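Suturing bench opens at Brurkmont training center

Surgical trainees at Brurkmont can now book time on the new suturing bench, which opened this month on the second floor of the Serrano building. Sessions run mornings and late afternoons. First come first served for now, a proper booking page is promised for May.

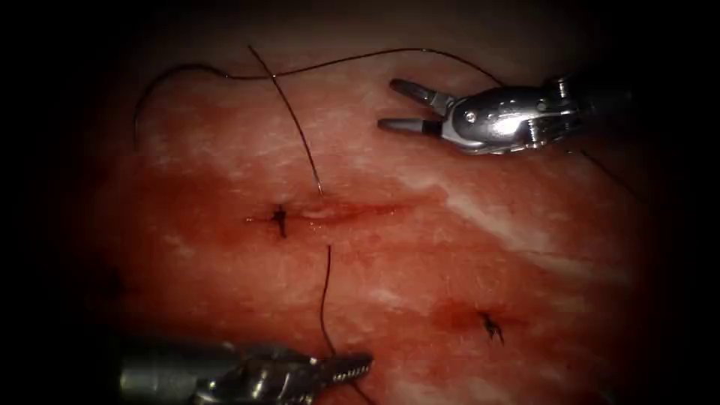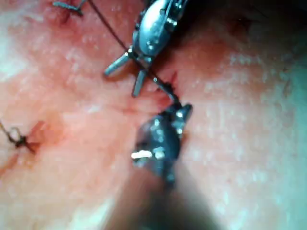
Jaws open over the tissue at the suturing bench, Serrano building.

The bench is for closing practice. Needle handling, thread tension, knots, then the same again. Trainees work through the drills with a tutor on the second screen. Slots are 2 hours, and the tutors would like people to use all of it.

Sosina Shiferaw runs the program. She came over from the Droltitz teaching unit last year and has been pushing for the bench more or less since she arrived.

"Everyone wants to do the big steps," she said. "Closing gets left to the end of the day when you're tired. I wanted a place where closing is the whole day."

Her advice for a first visit: go slow, keep the stitches even, don't haul on the thread. Speed isn't scored. Spacing is, and so is how the edges meet.

Up to 5 trainees can be signed up for any one morning. Priority goes to second years through the end of the current block, then its open to everyone on the surgical track, including visitors from the Vorkitz hospital group, who have a standing arrangement with the center.

Cost to trainees is nothing. Outside visitors pay $800 for the full course, materials included, not parking.

Some 683 practice hours are penciled in for the first year. Shiferaw thinks that is low. Two mornings were already full when we stopped by, and there was a handwritten waiting list taped to the door.

A short evening intro for nurses and scrub staff is also being planed, no dates yet. Anyone interested should leave their name at the second floor desk, or catch Shiferaw between sessions.

Bring your badge. The stairwell door locks at 6 p.m. and the desk closes before that.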